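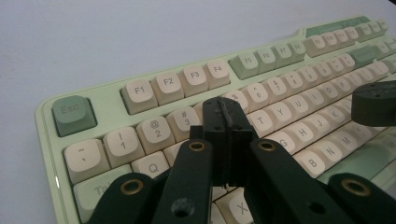
Informe final del proyecto de lectura infantil
Asignatura: Literatura para la infancia y mediación lectora
Fecha de entrega: 29/02/2024

1. Objeto del trabajo

El presente informe expone los resultados del análisis de «El invierno de Wisby», álbum ilustrado publicado por la editorial Danard y destinado a lectores de 8 años. La obra narra la llegada de una niña a un pueblo pesquero y su relación con Brendano, el farero, que ha dejado de hablar tras la pérdida de su hermano. Se examina el tratamiento del duelo y su adecuación a la edad propuesta.

2. Metodología

El álbum se leyó en voz alta a un grupo de 30 alumnos de la escuela Devadiga, en dos sesiones de 40 minutos. Tras la segunda sesión se recogieron comentarios orales y dibujos. Las familias recibieron una ficha con cuatro preguntas abiertas.

3. Resultados

El silencio del farero fue el elemento más comentado por los alumnos. Varios lo interpretaron como enfado en la primera sesión y modificaron su lectura en la segunda, al conocerse la carta del hermano. El texto, de 1000 palabras, resultó accesible —salvo el vocabulario marinero, que exigió aclaraciones—. 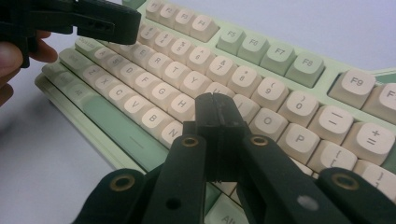
Bohumila Machala objetó, en la respuesta a la ficha, que la carta llega demasiado pronto y que su hijo habría preferido descubrir por sí mismo la causa del silencio.

4. Valoración

Se recomienda la obra para lectura acompañada. La objeción anterior se considera fundada: las tres páginas siguientes a la carta repiten información ya conocida y restan fuerza al reencuentro en el muelle. Las ilustraciones a doble página sostienen, no obstante, el interés hasta el final. Queda pendiente analizar los dibujos de los alumnos, cuya entrega está prevista para junio.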